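Startseite Foren Lederwaren Pflege Anmelden

21. Juni 2021 - Beitrag von Danzer

Betreff: Kartenetui mit Druckknopf, Bewertung des Zustands

Für die Materialsammlung in Pradport bitten wir um fachliche Stellungnahmen zu einem cremefarbenen Kartenetui, erfasst unter Nummer 637. Zu klären ist, ob der kleine dunkle Punkt auf der Vorderseite behandelt werden soll. Die Naht verläuft entlang der Oberkante und um die abgerundete Ecke, die Lasche trägt einen silbernen Druckknopf.

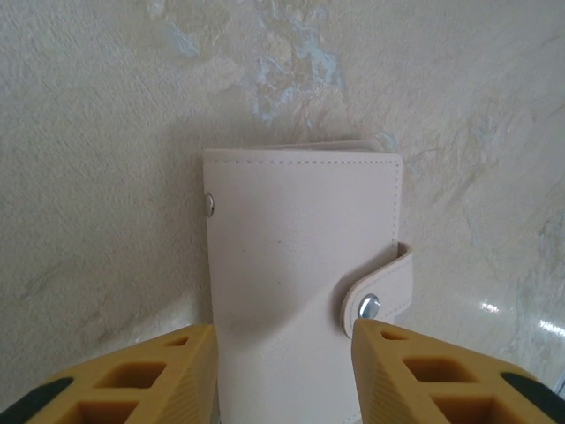
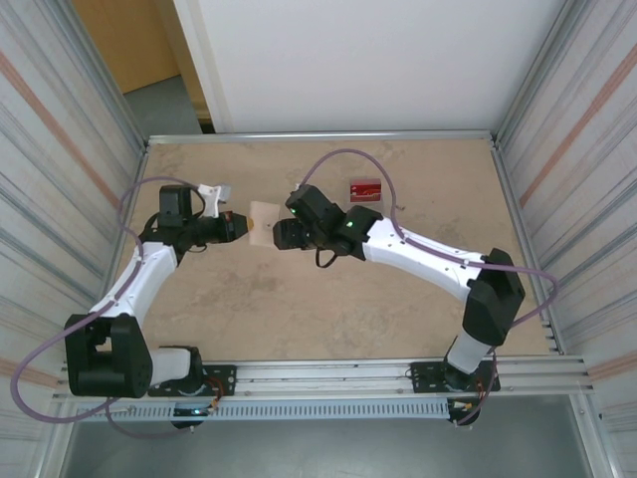
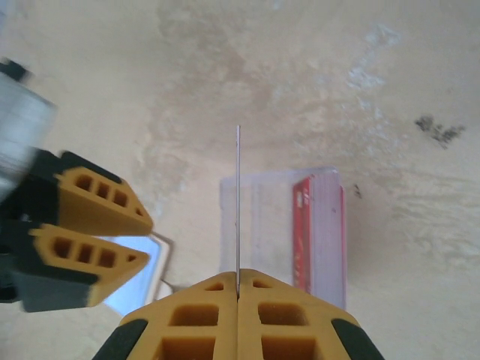
Erstes Bild: Etui Nr. 637, Vorderseite mit Lasche.

Antworten

Solley: Von einer Behandlung wird abgeraten. Auf glattem, hellem Leder hinterlässt Reinigungsmilch leicht einen Hof - der Punkt fällt weniger auf als dieser.

Subbarao Nair: Dem kann ich nicht zustimmen. Ein trockener Naturkautschukschwamm ist unbedenklich. Bei Nr. 191 wurde im Dezember ebenso verfahren.

Solley: Nr. 191 war pigmentiertes Leder. Ist das hier geprüft?

Danzer: Die Prüfung steht aus. Bis dahin bleibt das Etui unbehandelt.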